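Rellus Two-Arm Bench Kit
Sold and supported by Teletti

Laying a table is a job most of us learned by being shouted at. The Rellus kit learns it by being shown, which takes longer but is easier on the nerves. You get a pair of arms, their grippers, base plates, clamps and more cable than you thought one bench could need.
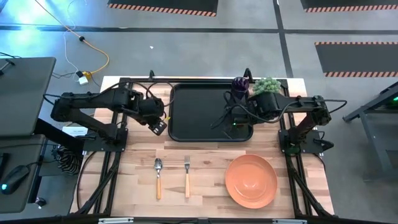
Tableware practice, with the bowl, fork and spoon in front of the tray. The second view is from down at the gripper.
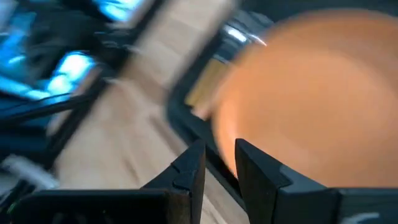

Mwende Kirui would like it known that she bought the kit for bowls and has spent most of her time on forks. A fork lying flat on a bench, she writes, is the worst object ever made, and she'd happily pay extra for a fingertip that could get under one. Bowls she rates as "fine, once you stop grabbing them in the middle".

We do sell that fingertip. It is called the Bristudach thin tip, it comes in pairs, and it should have been in the box from the start. As of November it is.

What's in the box
Two arms, left and right
Two grippers, standard tips fitted
One pair of Bristudach thin tips
Base plates and bench clamps
Two wrist cameras
Cable set, with 30 ties (you will use them all)
Olteanu teaching software, one seat

Getting going
Clamp the base plates down before you plug anything in. Run the homing routine with the bench clear and your coffee elsewhere. Then teach a task by moving the arms through it, over and over, until you are thoroughly sick of it. For a simple pick and place we suggest 200 repeats. Setting out cutlery wants 375, and a podcast.

Things it won't do
Wash up. Lift a full casserole. Cope with you moving the bench overnight and saying nothing. If the bench does move, the cameras need setting up again, and that is over 20 minutes of your morning.

Delivery and help
Kits go out on a pallet, so please have a second person and a door that opens properly. Setup questions go to Raluca Ardeleanu, spares and tips to Ghassan Smadi. Both answer before lunch more cheerfully than after it.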